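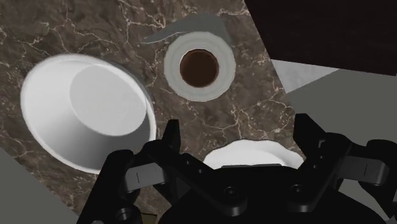
Lepik is an app that follows bills in the state senate and sends you a message when a committee changes something. I have used it since April, mostly to watch the casino licensing bill. The alerts come early, at breakfast time, when I am still thinking of a white mug and a big white bowl on brown marble, and not of amendments. But they are short, and I can read one before the coffee is ready.

The search is the best part. I typed "license fee" and received 442 results, then the filter for hearings made it 70. Grarik, which I used before, has no such filter. 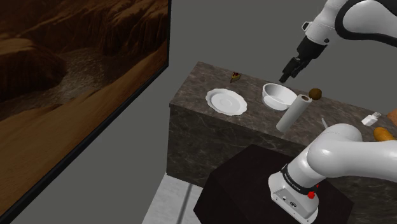 Brown marble counter, with a desert landscape on the wall.

The weak side is the voting record. For 3 bills it showed the old vote for 2 days after the new one was published. I wrote to support and Minoru Murakami answered me the same evening - very polite, but the correction came later. Also, the summaries use too many words from the law itself, and I had to open a dictionary.

I give it four stars. If you follow only the town council in Prilesby, the free version is enough.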